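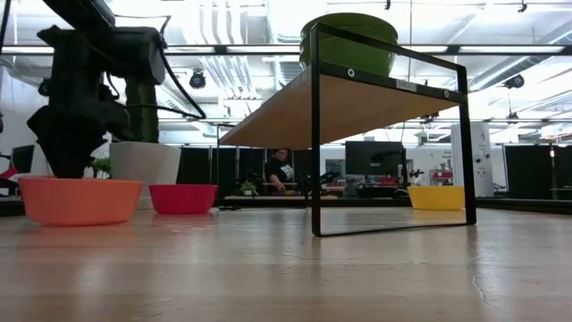

第3回の配布資料です。前回の最後に時間が足りなくなって「続きは次で!」と逃げたところから始めます。出荷と販売の話ですね。前回休んだ人は、友だちのノートをちらっと見せてもらってください。見なくてもたぶん付いてこられます。

# モバイル機器の市場を読む 第3回「売れた」って、だれに売れたの?

## まずは前回の続きから

スマートフォンやタブレットのニュースを読んでいると、「出荷台数が過去最高」「シェア首位を奪回」みたいな見出しがしょっちゅう出てきます。私も学生のころはこれを読んで、ああ、それだけの人がその機械を買ったんだな、と素直に思っていました。でも、出荷という言葉をよく見ると、買った人のことは何も言っていないんですよね。メーカーの倉庫を出た、という話だけです。

出荷(英語の資料だと shipment、または sell-in)は、メーカーから通信会社や量販店、卸に渡った台数。販売(sell-through、実売と訳すこともあります)は、お店からお客さんに渡った台数。この二つの間に「流通在庫」という、箱に入ったままの機械の山があります。

式にするとこれだけです。

> 期末の流通在庫 = 期首の流通在庫 + 出荷 − 販売

(返品があるともう少しややこしくなりますが、それは後半で触れます。今はなしで。)

当たり前すぎて拍子抜けするかもしれません。でも、記事を読んでいる最中にこの式を思い出せる人は意外と少ないんです。私もよく忘れます。なので、ノートの表紙にでも書いておいてください。

ちなみに、英語の記事には sales とだけ書いてあることも多くて、これがどっちなのか本文を最後まで読んでもわからない、ということがよくあります。メーカーの決算で「売上」に計上されるのは、契約の形にもよりますが、流通に渡した時点のことが多いです。だからメーカーの人が sales と言えばたいてい sell-in の感覚でしゃべっていて、お店の人が sales と言えば sell-through の感覚でしゃべっている。同じ会議室に両方がいると、話がずーっとかみ合わないまま終わったりします(見たことがあります……)。

## ケース:Fadever の新型タブレット

教材用の数字なので、桁は小さくしてあります。暗算でいけます。

Fadever が小型タブレットを発売して、量販チェーンの Bahrami に 800台を納めました。初日は店頭に行列ができて、地元のニュースにも出た。Fadever の広報は喜んで「初回出荷分はすべて引き取られました」と発表します。ネットの記事になると、これが「完売」に化けます。化けるんですよ、ほんとうに簡単に。

さて、ここで手を止めて考えてほしいのですが、「引き取られた」の主語は Bahrami です。お客さんの話はどこにも出てきていません。800台のうち何台がお客さんの手に渡ったのか、この発表からは読み取れません。行列があったことと、全部なくなったことも別の話ですよね。

では、Bahrami の店頭で週に100台ずつ売れていくとしましょう。追加の納品はなしです。在庫がもつのは 8週間。この「今のペースで売ったら何週間もつか」を在庫週数(weeks of supply)と呼びます。

> 在庫週数 = 流通在庫 ÷ 週あたりの販売台数

ペースが倍になって週に200台なら、もつのは 4週間です。分母が変わるだけで、同じ山が高く見えたり低く見えたりする。在庫の台数だけを見て「多い」「少ない」と言っている記事に出会ったら、週あたりいくつ売れているのかを探してみてください。書いていなければ、その記事からは判断できない、で止めておきましょう。止めておく、というのはけっこう勇気のいる作業なんですけどね。レポートだと特に、何か言い切りたくなっちゃうので。

### 品切れの読み方

「どこに行っても買えない」という報道もよくあります。これも、需要が強いのか、供給が細いのか、見た目が同じなので困ります。私がいつも確認しているのはこんなところです。

- 品切れになっているのは全部の色・全部の容量か、特定のものだけか
- 直営のオンラインストアで表示される納期が、日を追って延びているのか縮んでいるのか
- 部品の調達や工場の話が、同じ時期に別のところで出ていないか
- 中古や転売の値段が定価を上回っているか

最後のやつは少し癖があります。転売の値段は、ごく少ない取引で決まってしまうことがあるので、ひとつの出品だけ見て「倍になっている!」と騒ぐのはやめておきましょう。成立した取引を見ること。出品価格は、出した人の願望です。

それから、人気の容量だけが切れていて、残りは山ほどある、というケース。新聞の見出しでは「品薄」になりますし、メーカーの倉庫の人に聞けば「余っている」と言います。どちらも嘘はついていません。

## シェアの話(ここから本題)

シェアは割り算です。分子が自社の台数、分母が市場全体の台数。割り算なので、分子が動かなくても分母が動けば変わります。

**分母に何が入っているか。** たとえばタブレットのシェアなら、キーボードを外せるノートパソコンは入るのか。子ども向けの安い学習端末は。電子書籍の専用端末は。調査会社ごとに線の引き方が違っていて、同じ四半期の同じ会社のシェアが、A社の表とB社の表で違う数字になっている、なんてことは普通に起こります。どちらかが間違っているわけでもなくて、数えているものが違うんです。

**期間がいつか。** 新製品が出た直後の数週間を切り取れば、たいていのメーカーはきれいな数字になります。発売を待っていた人がまとめて買うからです。その前の期間は、逆に買い控えでへこんでいるはずなので、へこみと山をセットで見てあげないと不公平です。前の四半期と比べるのか、前の年の同じ時期と比べるのか。年末商戦のある業界で、年末とその次の四半期を並べて「急落」と書いてあったら、まあ、そうでしょうねと思ってください。

**台数か、金額か。** 安い機種をたくさん売る会社は台数で強く、高い機種を売る会社は金額で強い。首位が二つあっても矛盾しません。発表するほうは、自分が勝っているほうを選びます。私だってそうします。

**どうやって集めた数字か。** お店のレジのデータ(POS)を集めたもの、メーカーや部品会社への聞き取りを積み上げたもの、消費者へのアンケート。それぞれ苦手な場所があります。POS は協力していないお店の分が見えません。直営店の比率が高いメーカーだと、これがかなり効いてきます。聞き取りは出荷寄りの数字になりがち。アンケートは「次に何を買いたいですか」と「何を買いましたか」をごっちゃに紹介されやすくて、私はこれがいちばん怖いです。買いたいと答えた人のうち、どれだけが財布を開けたのかは、別に調べないとわかりません。

### Flaketeck のレポートを読む

授業では Flaketeck の市場レポートから抜いたページを画面に出します。著作権の都合でこの資料には載せられないので、見ながら次のことをメモしてください。

1. 表のタイトルに shipments と書いてあるか、sales と書いてあるか
2. 脚注。字が小さいですが、いちばん大事なことはだいたいここにいます
3. 「その他」の大きさ
4. 前回のレポートから過去の数字が修正されていないか

3番は見落としがちなので補足しておきます。上位の会社ばかり見ていると、名前の出ていない小さなメーカーの集まりが市場のかなりの部分を占めていることに気づきません。首位と二番手が抜いた抜かれたとやっている間に、「その他」がいちばん伸びていた、ということもあるわけです。円グラフの灰色のところですね。灰色に塗るから見えなくなる、というのは私の持論なんですが、賛同者はまだいません。

4番の修正について。速報値はあとで直されます。直るのは良いことです。困るのは、速報のときは大きな記事になるのに、直ったときにはどこも書かないこと。レポートで数字を引用するときは、必ず最新版の表から取ってください。古い記事からの孫引きは減点します(予告しましたからね)。

## 返品と「押し込み」

後回しにしていた返品です。

お店が売れ残りをメーカーに返せる契約になっていると、出荷の数字はあとから減ることがあります。さっきの式に「− 返品」がくっつくわけです。契約によっては返品できないかわりに、値下げした分をメーカーが埋めてくれる形(価格補償、price protection)もあります。この場合、台数は動かないのに、お金のほうだけがあとから動きます。台数の表だけ見ていると気づきません。

そして、期末が近づくと出荷が急に増える会社があります。四半期の数字をよく見せたくて、流通に多めに引き取ってもらうやつ。チャネル・スタッフィング、日本語だと「押し込み」と言います。ただ、期末に出荷が増えたからといって即、押し込みだと決めつけないでくださいね。たまたま新製品の発売が期末に重なっただけかもしれないし、大型連休の前で、お店のほうが欲しがったのかもしれない。

じゃあどう見分けるか。私なら次の四半期を待ちます。押し込んだ分は先食いなので、その次の出荷が不自然にへこむことが多いからです。待てないときは、在庫週数と、お店の値引きの時期を見ます。発売からまもないのに値引きが始まっていて、在庫週数も伸びているなら、うーん、ちょっと怪しいかな、くらいのことは言えます。言えるのは「くらい」までです。

## ゲスト回の予習:Brudance の発売計画

次回は Jeptoo Kioko さんに来ていただきます。家電の流通で長く仕事をしてきた方で、スマートウォッチ Brudance の発売計画を題材に、初回にどの店へどれだけ配るかという話をしてくださいます。打ち合わせで少しだけ聞かせてもらったんですが、もう、めちゃくちゃ面白かったです。私が机の上で「流通在庫」とひとことで片づけているものを、Kioko さんは店ごと、色ごと、バンドの長さごとに見ているんですね。聞きながら自分の式がどんどん粗く見えてきて、それがなんだかうれしくて、気づいたら予定の時間を大幅に過ぎていました。

打ち合わせで出た話をひとつだけ先に書いておきます。腕時計型の機器は、本体の在庫があっても、合うバンドがないと売れないのだそうです。帳簿の上では在庫あり、店頭ではお客さんが帰ってしまう。スマートフォンのケースなら「とりあえず本体だけ」で買ってもらえるのに、腕に巻けない時計は箱から出してもらえない、とのこと。さっきの「人気の容量だけ切れている」話の親戚ですね。

予習として考えてきてほしいこと。

- 自分が Brudance の担当者なら、初回分を大都市の大型店に集めるか、全国に薄く配るか。理由も。
- 発売日に行列を作りたい広報と、欠品を出したくないお店の間に立たされたら、どちらに何を説明するか。
- バンドの長さの内訳を、発売前に何から推測するか。

正解を当ててもらう宿題とは違うので、紙一枚に箇条書きで十分です。きれいに書き直さなくていいです。当日、何人かに声をかけて Kioko さんにぶつけてもらいます。質疑は日本語でも英語でも大丈夫だそうなので、英語で質問してみたい人はぜひ!

## 今週の課題

ネットの記事をひとつ選んでください。スマートフォン、タブレット、腕時計型、イヤホン、なんでもかまいません。見出しに「首位」「完売」「過去最高」「急落」のどれかが入っているものにしましょう。それを読んで、

- 数字は出荷か、販売か、書いていないか
- 出どころは誰か。記事を書いた人が自分で調べたのか、どこかのレポートを引いているのか。引いているなら元の資料までたどれるか
- 分母の定義はわかるか
- 比べている期間はどことどこか
- 見出しと本文で言っていることがずれていないか

を書き出して、最後に自分なりの見出しをつけ直してください。つけ直した見出しがつまらなくなっても気にしないこと。去年の提出物でいちばん好きだったのは「メーカーが店に前より多く渡したらしい」でした。地味で最高です。

元の資料までたどっていくと、途中で有料の壁にぶつかることがあります。その場合は「ここまでたどれた、ここから先は読めなかった」と書いてくれれば満点をつけます。読めなかったものを読んだふりで書くほうが、あとで苦しくなるので。

個人のブログや、うわさ専門のサイトの記事を選んでもいいです。ただし「関係者によると」の関係者がどのあたりの人なのか、本文からわかる範囲で書いてみてください。工場の人なのか、お店の人なのか、証券会社のアナリストなのかで、見えている数字が違います。アナリストの予想は予想であって実績の数字ではありませんから、課題の中でも「予想」と明記をお願いします。

## 用語メモ(試験前に見返す用)

| 用語 | 英語 | ひとこと |
|---|---|---|
| 出荷 | shipment / sell-in | メーカーから流通へ |
| 販売(実売) | sell-through | お店からお客さんへ |
| 流通在庫 | channel inventory | お店と卸にある分 |
| 在庫週数 | weeks of supply | 在庫 ÷ 週の販売 |
| 押し込み | channel stuffing | 期末の出荷に注意 |
| 価格補償 | price protection | 台数は動かずお金が動く |
| 稼働台数 | installed base | いま使われている台数 |

最後の「稼働台数」は今日やれませんでした。出荷でも販売でもない、もうひとつの数え方で、アプリを作る人たちはむしろこっちを気にしています。買い替えた古い機械が家族に回ったり、引き出しで眠ったりするので、これがまた数えにくい。ゲスト回の次に扱います。

課題の提出はいつもの場所に、ファイル名に学籍番号を入れてください。質問は授業のあとに直接でもいいし、掲示板でもいいです。掲示板のほうが、ほかの人も読めるので助かります。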